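Pepper prices in Zernport rise again as greenhouse season starts late

The price of sweet peppers at the Zernport covered market has gone up for the second month in a row, and sellers expect that it will stay high until the end of December. Red peppers are the most affected. On Thursday morning one kilo was 40 percent more expensive than in the same week of last year, according to the price list that the market office puts up at the main entrance.

Green peppers have also become more expensive, but the difference is smaller. A green pepper can be picked early, while a red one has to stay on the plant for several weeks more. During this time the greenhouse must be heated, and the heating is now the largest cost for the growers in the valley.

The greenhouses in Titevthorpe, from where most of the peppers in Zernport come, began their winter planting 11 days later than planned. The growers' association of Titevthorpe explained in a written statement that the delay was caused by a problem with the water supply. A main pipe under the road to Skirus broke in the autumn, and the repair took longer than the water company had promised. Young plants were kept in trays for this period, and a part of them became too weak to be planted.

"We prefer to sell a smaller crop of good quality than to pick everything too soon," the association wrote. It added that the first full delivery of red peppers should reach the market before the holidays, if the nights do not become much colder.

Restaurants change their menus

Several restaurants near the harbor have already taken stuffed peppers off the lunch menu, or they offer them only on weekends. Pathirana, the restaurant on the corner of the fish hall, still serves its well-known pepper soup, but the bowl now costs 2 crowns more. A notice on the door asks the guests for understanding and says that the old price will come back together with the local harvest.

The school kitchens of the town have a fixed contract with their supplier, so the price of school lunches does not change this winter. The kitchens will however use more carrots and cabbage, which are cheap at the moment and were stored in large amounts after a good fall.

At home, many families do the same. The market office says that the sale of jars with roasted peppers has grown, and two stalls which normally close for the winter have stayed open to sell them. Frozen peppers in strips are also available in the larger shops. They are soft after cooking and are not suitable for salad, but in a stew or in a sauce the difference is small.

For those who still want to buy fresh ones, the market office has published a short page of advice. A good pepper has smooth and shiny skin and feels heavy for its size. The stem should be green and firm. A brown stem or wrinkles near it mean that the pepper was stored for a long time. Small marks on the skin do not change the taste, and some stalls sell such peppers at a lower price in the last hour before closing.

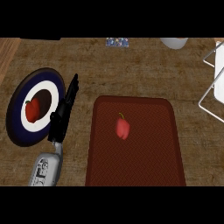
How to keep peppers longer

A whole pepper stays fresh in the refrigerator for 7 days or longer if it is dry when it goes in. The market office recommends to wash it only right before use. It should not be closed in a plastic bag without holes, where drops of water collect and the skin becomes slippery.

A cut pepper should be covered and eaten within two days. If there is more than the family can eat, the rest can be cut in strips, laid on a tray in one layer and frozen, and later moved into a bag. It is not necessary to boil the strips before.

Red peppers are riper than green ones and become soft more quickly, so it is better to use them first.

Imported peppers expected next week

The wholesale hall in Skirus has ordered an additional delivery from abroad to fill the gap. The first trucks should come next week, and a part of the load is meant for Zernport. The sellers do not expect that this will bring the price down very much, as the transport has also become more expensive, but there should at least be enough peppers for everybody. In the last days the stalls were often sold out before noon.

Some customers have complained that it is not clear which peppers come from Titevthorpe and which are imported. From next week every stall must therefore show the place of origin on the same sign as the price, in letters of equal size. The market office will check the signs in the morning. A stall without a correct sign gets a warning first, and after the second time it has to pay a fine.

The growers' association welcomed the new rule. It has asked the town for one more thing, a lower stall fee for local growers until spring. The town council has not yet answered the request and will discuss it at its next meeting.

The covered market is open every day except Sunday, from seven in the morning until two in the afternoon. In the week before the holidays it will stay open until six.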